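Ticket 3072 - Left gripper drops sheet during handover
Project: Clandex (student project, two-arm cell)
Opened by: Florencio Miranda
Assigned to: Gerardo Policarpio
Status: Open, waiting for retest

Florencio Miranda, 9:40
Hello Gerardo. We have a problem with the handover task. The left arm takes the thin sheet, brings it to the middle and the right arm must take it. In 14 tries this morning the left gripper lost the sheet 2 times before the right one was closed. Log shows no error, only "grip lost". Software is the same version as in January.

Gerardo Policarpio, 10:15
Thank you for the clear report. Please tell me which grip force is set, and if the pads were cleaned after the Fonside demo.

Florencio Miranda, 10:32
Force is 53 in the config file. I do not know the unit, the file does not say it. Pads I cleaned now with a dry cloth. Same result, it slips to the side and then it falls.

Gerardo Policarpio, 11:05
It is percent of maximum. For a thin sheet this is maybe too much, because it bends and then the pad touches only on one part. Please lower it in small steps and write here each value. Do not change the closing speed at the same time, or we will not know which one helped.

Florencio Miranda, 11:48
Understood. I attach the view from the wrist camera with the pink sheet between the pads. The top edge has a small bend, and the left corner is higher than the right one. The yellow fingers of the other gripper are close to the right edge.

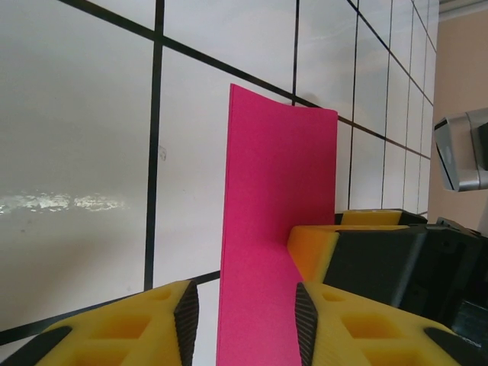
Do I need to calibrate the arms again after I change the force?

Calibration is for the arm positions only, so you can leave it as it is. Save the config file and restart the gripper node.

Florencio Miranda, 13:20
Good, I will do it after the Stustton group finishes with the cell. I keep the ticket open.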